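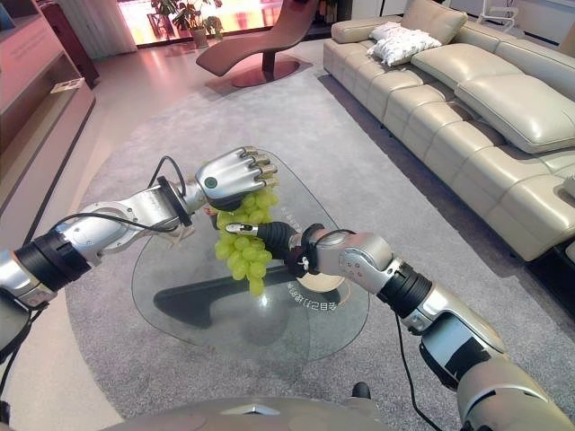
Keeping grapes and sticky drips off a glass coffee table

Posted by Ukness in Living Room Care, August

We have a glass coffee table on a gray rug, next to a cream leather sectional, and everyone eats green grapes there. The glass ends up with dull sticky spots, and crumbs collect near the front edge. Glass cleaner just smears it. How do I serve a big bunch without the mess, and what gets the spots off?

Skerico
4 replies on this board

Put the grapes in a bowl. Rinse the bunch, shake it over the sink and let it sit on a towel for 20 minutes before you bring it out. Most of what you see on the glass is probably rinse water and a little juice. I also cut a large bunch into smaller ones with kitchen scissors — people pull at a big one and loose grapes roll onto the rug.
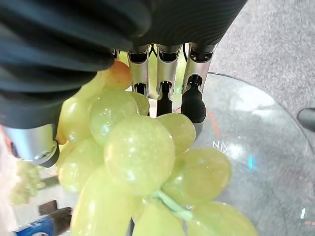

Pale green grapes, one large bunch.

For the spots, go over them with warm water and one drop of dish soap first, then dry the glass. Use glass cleaner after that, if you still need it. It doesn't do much with sugar.

Georgiev

Agree about the soap. I mix mine in a 448 ml spray bottle and wipe with a microfiber cloth. Lift the bunch by the stem when you move it, and keep your other hand under it so nothing drops. 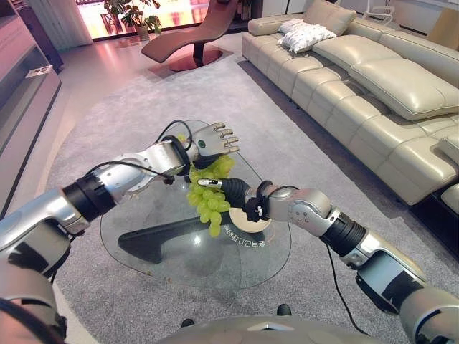

Do the crumbs before you spray anything or you will drag them around the glass. A dry cloth is enough. Wipe under the coasters too. On the leather, use only a damp cloth, no soap, and dry it right away.

Broltbridge

just use a tray. we got one and stopped worrying about it

Related
Water rings on a glass tabletop
Getting crumbs out of a shag rug
Cleaning cream leather without streaks
How long do washed grapes keep?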